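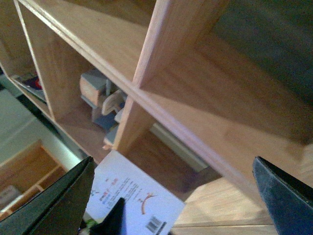 How much weight can one compartment hold?
Up to 20 pounds, spread evenly over the compartment floor. The top board takes the same load for each compartment beneath it, provided the unit is fixed to the wall as described in Section 3.

Section 3: Assembling and Filling the Lesberg Cube Bookshelf

Read this section through once before you begin. It covers the full-size unit and the low companion unit, which is sold separately and goes together the same way. Where a step applies to only one of them, the step says so.

3.1 Before you start

You will need a Phillips screwdriver, a rubber mallet, a pencil, a tape measure, and a level. The hex key is in the hardware bag. Do not use a power driver on the cam locks. They are set by hand and will strip if forced.

Clear a floor space larger than the shelf in both directions. Lay a blanket or the flattened shipping carton over it. The boards mark easily along their front edges until the unit is standing.

Check the parts against the sheet inside the carton. If a part is missing, contact the dealer before assembling the rest. A partly built unit cannot be returned in its original packaging.

CAUTION: Small parts. Keep the hardware bag out of reach of children until the last step is finished.

3.2 Knowing the boards

The long horizontal boards are marked H on the back edge. The upright divider panels are marked V. The two outer sides are marked S-left and S-right, as seen from the front.

Each V panel has one rounded edge. This edge always faces the front of the shelf. The back edge is square and has a shallow groove for the back panel.

Wood grain varies from board to board. Some customers like to lay all the dividers out side by side and pick the ones that look best together for the middle of the unit. There is no structural difference between them.

3.3 Assembling the frame

1. Lay S-left on the blanket with the drilled side facing up.

2. Push a wooden dowel into each of the small holes. Tap gently with the mallet until the dowel stops. About half of it should remain showing.

3. Screw a cam bolt into each of the larger threaded holes. Stop when the collar touches the wood.

4. Stand the bottom H board on its end and lower it onto the dowels and bolts. The groove must face the back. Have a second person steady the board.

5. Turn each cam lock clockwise a half turn with the screwdriver. You should feel it pull the joint closed. If a gap remains, back the lock off, press the boards together, and turn it again.

6. Repeat for the remaining H boards, working from the bottom of the unit to the top.

7. Fit S-right over the free ends. Start at one corner and work along, tapping with the heel of your hand. Tighten the cam locks only after all the dowels have entered their holes.

Note: If one dowel refuses to line up, loosen the locks on the board next to it by a quarter turn. Forcing the side panel down can split the board around the hole.

3.4 Fitting the dividers

1. Tip the frame up so it rests on its back edge. This takes two people for the full-size unit.

2. Slide the first V panel in from the front, rounded edge toward you, following the pencil-thin guide line on the board.

3. Press down until the pins on the panel click into the board below. Check that the top pins have also entered.

4. Continue from the center outward. Fitting the end dividers first makes the middle ones tight and hard to seat.

5. Run a hand along the front. Each divider should sit flush where it meets the horizontal board. A panel that sticks out has usually been put in upside down.

The low companion unit has thinner dividers than the full-size one. They go in the same way but should never be tapped with the mallet.

3.5 Fitting the back

1. Lay the frame face down on the blanket.

2. Measure both diagonals, corner to corner. The two measurements must match. If they differ, push gently on the longer diagonal and measure again. Do not go on until the frame is square -- everything after this depends on it.

3. Slide the back panel into the groove with the finished side toward the front of the shelf.

4. Fasten it with the short screws, starting at the corners, then the middle of each side, then the rest.

Open-back kits do not include the panel. Use the four corner braces supplied with those kits instead.

3.6 Standing and fixing to the wall

WARNING: Serious injury can occur if furniture tips over. The unit must be fixed to the wall, including when it is used in a room without children.

1. Raise the unit with one person at each end. Lift it clear of the floor to move it. Dragging can pull the lower joints open.

2. Set it where it will stay. Leave a hand's width between the shelf and any heater.

3. Place the level on the top board. If the floor slopes, put the plastic shims from the hardware bag under the low side.

4. Screw one wall bracket to the underside of the top board at each end.

5. Mark the wall through the bracket holes. Move the unit aside and drill. Use Totix hollow-wall anchors for drywall, or drive the screws directly into a stud wherever you can find one. Masonry walls need plugs, which are not supplied.

6. Move the unit back and tighten the bracket screws. Pull lightly on the top board. It should not come away from the wall.

The companion unit is low enough that many people leave it loose. We recommend fixing it too. A small child can pull it over by climbing on the front edge.

3.7 Filling the compartments

Wait until the wall brackets are tight before putting anything on the shelf.

Put the heaviest things in the bottom row. Large books, boxed games, and full bins belong there. Wooden blocks and similar toys add up quickly, so spread them over two compartments if you have a large set.

In a child's room, place everyday toys at a height the child can reach from the floor. A few toys to a compartment, with space left around each, is easier for a young child to put back than a full one. Toys that have several pieces are best kept assembled or together in a tray.

Thin books and magazines slide down when stored upright in a half-empty compartment. Lay them flat, or use the Drellik insert (part 169), which splits one compartment into narrow upright slots. The insert needs no tools and can be taken out again. It fits the full-size unit only.

Fabric bins should be slightly narrower than the opening. A bin that has to be pushed in will rub the finish off the divider edges within a few months. The Soriano bin is cut to size for both units.

Do not store anything on the top board that a child might try to climb for.

CAUTION: Do not stand, sit, or climb on the shelf. Do not place a television on it.

3.8 Two units together

The full-size and companion units can stand side by side, end to end, or at a right angle in a corner. They are not designed to be stacked.

When placing them at a right angle, leave enough room for the end compartment of each to be reached from the front. Sit on the floor and try it before drilling. A compartment that is awkward to reach tends to end up holding things that belong somewhere else.

Joining plates are available for units standing side by side. They go on the back edge and do not replace the wall brackets.

3.9 Care

Dust with a dry cloth. For sticky marks, use a cloth dampened with water and a little dish soap, then dry the surface at once. Water left along a front edge can work its way under and lift it.

Do not use bleach, furniture polish, or abrasive sponges. Crayon usually comes off with a soft eraser. Try it first on the inside of a lower compartment.

Keep the unit out of strong direct sun where possible. The wood darkens over time, and anything left in one spot will leave a lighter patch. Moving things around now and then keeps the color more even.

Tighten the cam locks and bracket screws after the first 3 weeks of use, and again whenever the unit is moved. If a lock turns freely without gripping, stop using the compartment next to it and order a replacement lock. Keep the hex key and spare shims with this manual.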